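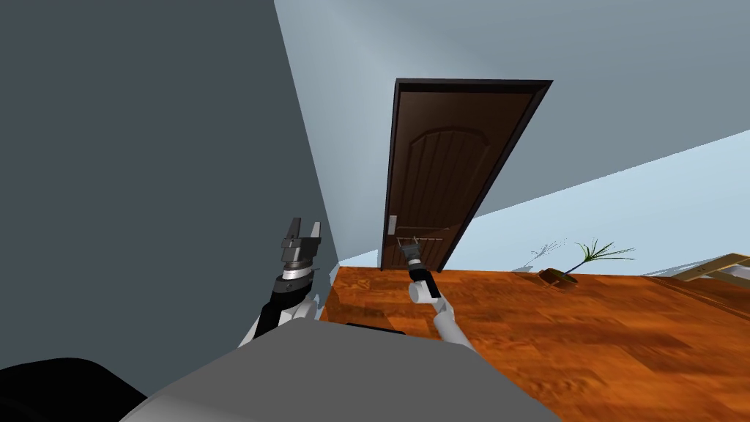 Dark brown door with arched panel and silver lever handle.

Home | Facilities | Checklists | Contact
Last updated: November
Reading time: 2 minutes

Cusgate House: Interior Door and Exit Route Checklist

Completed by Hiba Mahasneh, Galbraith Property Services. Return to the site office by Friday.

1. Exit routes clear of storage. PASS
Comment: Two cartons on the Nurel Wing landing were moved during the visit.

2. Door closers latch from any position. FAIL
Comment: The closer at the east stair stops short of the strike. Work order to Pronov.

3. Lever handles tight and free of sharp edges. PASS

4. Hinge screws present and seated. PASS
Comment: One screw replaced at the records room.

5. Exit signs lit on battery power. FAIL
Comment: The sign outside the mail room went dark after eight minutes.

6. Floor level at thresholds. PASS

7. Occupant load sign posted in the assembly hall. PASS
Comment: Sign reads 400.

Items 2 and 5 must be corrected before the hall is next booked.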